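Two-arm hose joining, good practice in

Two-arm hose joining is the handling of short flexible hoses and their end fittings by a pair of robot arms working across a shared table. The good practice that has grown up around it covers how the table is laid out, how parts are held and how a join is approached. Much of it was first gathered in the Rarkerero handling notes, edited by Marcelle Masson.

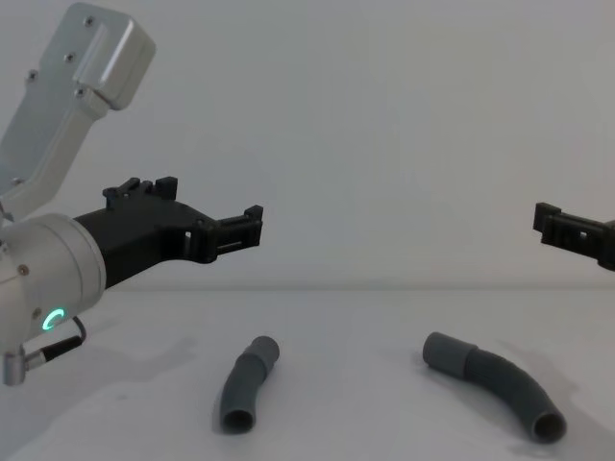
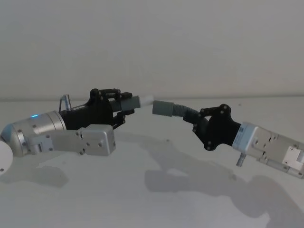
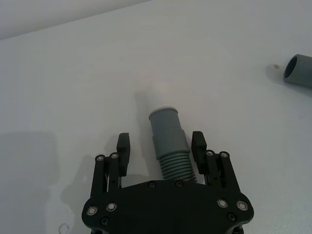
Gray hose parts and black grippers at a white table.

Reading time: 2 minutes (390 words)

Background

Flexible hose is a friendly material for people and a rather stubborn one for machines. A person feels the ribs give a little and shifts their grip without thinking about it, while a robot has to be told, patiently and more than once, where the soft part ends and the firm part begins. Workshops at Simer and Ullska each kept their own house rules for years, and the two sets disagreed on some surprisingly basic matters, such as which arm ought to move first. Masson's notes, begun one January as a modest comparison of the two, ended up being used by both shops -- a happy outcome, by most accounts, though Ullska kept its own numbering.

Laying out the table

The notes ask for a plain, pale surface with nothing on it that isn't part of the job. Hoses may lie on their sides or stand upright on an open end, and both are allowed within the same session. What matters is the room left between them, so that open fingers can come down on either side of one part without nudging its neighbor. Both grippers should be raised and empty before anyone reaches in to move a part by hand.

Holding the part

A smooth cuff is the preferred place to grip when the cuff isn't needed for the join. Where it is, as when a fitting is to be pushed into the sleeve, the ribbed section is held instead and the sleeve is left clear. In the middle picture the right arm has the hose by its ribs, with the smooth sleeve facing the tip held by the left arm. The older Simer rules discouraged this hold on the grounds that ribs can flatten, and they asked for a slower closing speed whenever it was used. The notes keep the slower speed and drop the discouragement.

For an upright part, the fingers are brought in open, one to each side, and stopped before closing. The operator then checks that the part stands between the pads. Small differences on one side are tolerated, and new operators are gently encouraged not to fuss over them.

Making the join

The two ends are lined up across a small gap, and both arms come to rest. One arm then stays still while the other advances. Simer had always moved the arm with the hose, Ullska the other one, and the notes allow either as long as the choice is written on the job sheet and kept for the whole batch.

Revisions

The current text is dated June 20, 2021. It added a section on worn finger pads, contributed by Tessier, and it shortened the chapter on record keeping, which had grown very long indeed -- rule 359 alone ran to 900 words.

See also: Job sheets; Finger pads, care of; Shared workspaces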